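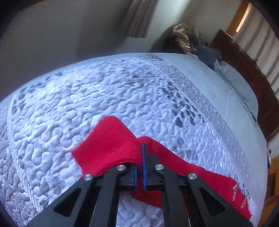 제41호 · 12쪽

읽는 시간 4분

누빔 침대보 위에서 빨간 천 개기

흰 누빔 침대보는 작업대로 쓰기 좋다. 면이 넓고 허리를 많이 굽히지 않아도 되며, 빨간 천처럼 색이 진한 것을 올려놓으면 접힌 자리와 가장자리가 잘 보인다. 다만 진한 색 천은 이염과 보풀을 먼저 살펴야 한다.

펼치기 전에

새로 산 빨간 천은 첫 세탁을 따로 한다. 찬물에 중성세제를 풀고 10분을 넘기지 않는다. 물이 붉게 나오면 맑아질 때까지 헹군다. 덜 마른 빨간 천을 흰 침대보에 올려 두면 누빔 골을 따라 물이 든다. 손등을 대 보아 찬 기운이 있으면 더 말린다.

구겨진 천은 가운데를 잡아당기지 말고 접혀 올라온 부분부터 젖혀서 편다. 플리스나 고운 편물은 한 점만 집어 세게 당기면 그 자리가 늘어난다. 천을 조금만 집어 살짝 든 다음, 다른 쪽을 손바닥으로 쓸어 내린다.

올이 풀린 가장자리

가장자리가 해졌거나 실이 몇 가닥 나와 있으면 개기 전에 손본다. 실은 뽑지 말고 가위로 바짝 자른다. 많이 해진 쪽은 1cm 안쪽으로 접어 감침질하고, 편물이면 바늘땀을 느슨하게 둔다. 당장 꿰맬 시간이 없으면 그 변이 안으로 들어가게 개어 둔다.

빨간 천에 붙은 흰 부스러기는 눈에 잘 띈다. 물 묻힌 고무장갑으로 한 방향으로만 쓸면 뭉쳐서 떨어진다. 독자 Przemysław Sobczak 씨는 Gumico 고무장갑을 뒤집어 쓴다고 적어 보냈다. 테이프는 보풀을 일으킬 수 있어 편물에는 권하지 않는다.

개는 순서

1. 긴 변을 몸 쪽으로 놓고 반으로 접는다.
2. 접은 선을 손날로 한 번 누른다.
3. 세로로 3등분해서 접는다. 두꺼운 천은 반으로만 접는다.
4. 접힌 등이 위로 오게 상자에 세워 넣는다.

상자는 꽉 채우지 않는다. 손이 들어갈 틈이 있어야 한 장을 꺼낼 때 옆의 것이 흐트러지지 않는다.

침대보 마무리

천을 치운 뒤 누빔 골에 남은 실밥은 마른 솔로 골 방향을 따라 턴다. 청소기를 쓸 때는 좁은 노즐을 끼우고 흡입력을 가장 약하게 맞춘다. 붉은 자국이 보이면 문지르지 말고 찬물 적신 흰 수건으로 눌러 낸다. 뜨거운 물은 색을 굳힌다. 자국이 남으면 산소계 표백제를 쓰되, 세탁 표시를 확인하고 안 보이는 모서리에 먼저 묻혀 본다.

철 지난 천은 10월에 한 번 꺼내 바람을 쐬고 접는 선을 바꿔 다시 넣는다.

글 Ataberk Polat

공유 848 · 댓글 27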